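## Manipulation group: November report

The manipulation group at Prestcombe has spent most of this term on the handling task for the Dornville student competition. The rules changed over the summer. Last year's entry picked blocks out of a tray, and the blocks were all the same size. The new task uses everyday objects with handles, wheels, latches and lids, and the judges choose which ones go on the table on the day.

We are working from recorded demonstrations. A member of the group performs the task with the hand-held gripper, the recording is trimmed and checked, and the result goes into the training set. The set held 472 usable demonstrations at the end of the month. A further 107 were rejected, mostly for one of two faults: the object left the view of the gripper camera before the grasp closed, or the operator paused for too long over the table. The second fault is easy to cure with practice. The first depends on the angle of approach, and Attila Kerekes has written a one-page note on it, which is pinned to the board by the door.

Luggage shapes have taken up more time than any other class of object. A hard shell with rounded ends gives the fingers very little to hold. A grasp across the body slides off unless it is close to square, and the policy trained in the first half of term kept trying exactly that. The current approach is to go for the handle first, turn the case, then let go and take a second grasp at the body. It is slower. It also finishes the task more often, and the scoring gives more for a finished task than for a fast one.

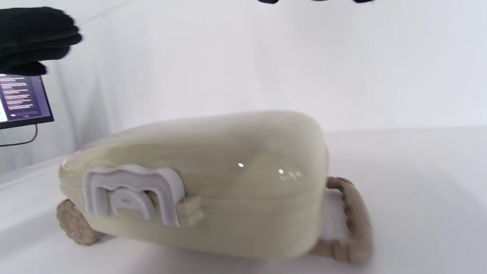
*The beige case on its side on the white table, handle to the right.*

Glossy surfaces remain a problem. Bright reflections on a shell move as the camera moves, and the tracker written by Ctibor Skála treated them as fixed points on the object. The effect was a steady drift in the estimated position during the last part of the approach. Ctibor has now added a step that drops very bright patches before matching. With it in place the drift on the test recordings has fallen to 3 mm, down from 31 mm. Matt objects show no change either way.

The software has been named Kulon. Version control is on the usual server, and anyone who still has a private copy of the old tracker should delete it and pull again. Two people lost an afternoon last month comparing results from different versions.

Some points of practice for those recording:

- Start with the gripper open and the whole object in view.
- Keep the free hand away from the object once the approach has begun.
- Vary the starting pose. We have too many recordings of cases lying on the same side with the handle to the right, and rather few of anything standing upright.
- Write the fault code in the log straight away. Codes filled in at the end of a session have proved unreliable.

The Rácz fingertips ordered in the spring have been tested and will not be adopted. They grip well on flat faces but the pads are too wide to pass through a small looped handle. We will stay with the narrow printed tips for the competition. The drawing file is in the shared folder, and the print time is a little under two hours for a pair.

Recording continues in the evenings from 6 pm until the room closes. We need more operators, particularly left-handed ones, as nearly all the present set was made by right-handed members. No programming is required. Training on the gripper takes one session, and Attila keeps the sign-up sheet.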